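When the gripper wouldn't let go

Petrică Dinu has run the two-arm bench at Jutmont's Brastdale site for three years. Most of the work is tool handling: pick something up, put it where it belongs, do it again. On a June afternoon the left gripper closed on a pair of scissors and stayed closed. I asked him to go through what happened and what the shop changed afterward.

"It was run 13 of the day," Dinu said. "The first twelve were fine. The arm picked up the scissors, carried them over, got the open command and did nothing. The screen said open. The fingers were shut."

The software, called Husar, took the screen's word for it. It went on to the next step, which was to move the arm back to its start position, and the scissors went along. Dinu was standing at the corner of the table with his hand out to straighten a roll of tape.

"The blades passed in front of my wrist. They didn't touch me. I hit the stop button after that, so I can't say the button saved me."

He filled out the incident form the same hour and left the arm as it was. The report ran to 19 pages once the logs were attached. He says most people read the first two.

The fault was in the cable that runs to the gripper. Every time the wrist rolled, the cable bent at the same place, and one conductor had broken inside the jacket. From the outside there was no mark on it. The close command got through. The open command got through some of the time. Husar showed the state it had asked for and never checked it against the real finger position.

"So you have two problems," Dinu said. "A bad cable is a bad cable, you replace it. The screen telling me something it didn't know, that bothered me more."

When he pulled the old logs he found that the left arm had done 378 runs on that cable. Three of the earlier ones showed a slow release. Each had been written down as operator delay, two of them by Dinu himself.

The job has not changed much since then. The hand tools are still the ones the shop had before, and the tape still goes on the hooks. 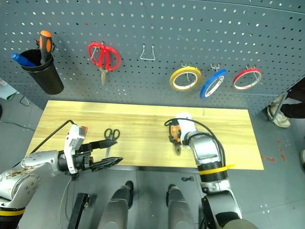 Reaching in during a run should never have been possible in the first place, according to Paso, and a new cable does nothing about that. Dinu doesn't argue the point. A light curtain was on the order list before the incident and got pushed back twice. It is now on order for real, he said, with a delivery date he would rather not repeat until he sees the box.

In the meantime there is a rule that hands stay off the table until both arms are parked and the drives are off. Husar now reads the finger position after every open command. If the number doesn't match, both arms hold where they are and someone has to walk over and clear it.

"It stops more than it used to," he said. "Some of those stops are for nothing. People complain and I complain too. I'm leaving it in."

The cables are now changed on a schedule, whether they look worn or not. Dinu keeps the broken one in his desk drawer, with the bad spot cut open.

I asked if he still trusts the left arm.

"I trust it when the drives are off," he said, and went back to check the one on the right.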